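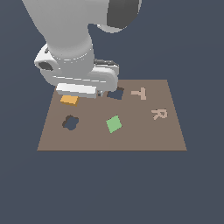 **Pimo scraps its dormant account fee, and I've got my 15 bucks back**

January 2020

If you've got an old savings account with Pimo that you opened for the sign-up bonus and then forgot (hi, that's me), go and log in, even if it means resetting your password. The dormant account fee is gone as of this month, and anyone charged it since last August is getting the money back.

I first heard about the fee the way most of us did, by getting stung. I had $300 sitting in a Pimo Everyday Saver for a holiday I never booked, and when I finally looked at it there was $285 left. Fifteen dollars, taken out in one hit under the label "inactivity adj." I rang up, waited 36 minutes with the pan flute music, and was told the change had been in an email. I found the email later in my promotions folder, under a shoe sale.

The rule, for anyone who missed it, was that an account with less than $600 in it and no deposits or withdrawals for six months could be charged $15, and then $15 again every six months until you either moved some money or ran out of it. Interest didn't count as activity. Neither did logging in, which really got up people's noses when I wrote about it back in spring. I had more mail on that than on anything since the coin-counting machines disappeared from the branches.

Prapai Chareonsuk, who looks after everyday banking at Pimo, rang me back last week and was pretty straightforward about it. "We wanted people to close accounts they weren't using, and we picked a clumsy way of asking," she told me. "Quite a few of them were kids' accounts. That's not who we had in mind."

No kidding! One reader in Jollau wrote to me about her grandson's account, opened with birthday money and left alone on purpose so he'd learn about saving. He learned about fees instead, poor little bloke. She tells me his refund has already landed.

So, the nuts and bolts. If your account is still open, you don't have to do anything and the refund will turn up under "fee reversal". Mine came through on my second look at the app. If you closed your account in a huff (fair enough), Pimo has your old details but needs to know where to send the money, so you'll have to fill in a form online or at a branch. They want the old account number and some photo ID. If the account was in a child's name, the parent or guardian who opened it has to be the one who signs.

Pimo says it'll still write to customers with quiet accounts, on paper this time, and ask whether they want to keep them. If you've moved house, update your address. An account left alone for years can still end up in the unclaimed money pile, fee or no fee, and getting it out of there is a whole other morning on the phone.

I also asked Kaiwen Cao, a financial counsellor I pester whenever I'm out of my depth, whether it's worth hanging on to these little accounts at all. He reckons one spare savings account is handy if you use it for something, like rego or the dentist, and that a tiny automatic transfer each payday keeps it ticking over. More than a couple and you start losing track of passwords. I've got four, so I didn't say much at that point.

I asked two of the other online outfits, Geteck and Văduva, whether they charge anything similar. Geteck says it doesn't and has no plans to. Văduva hadn't come back to me by the time I filed this, and I'll add their answer when I have it.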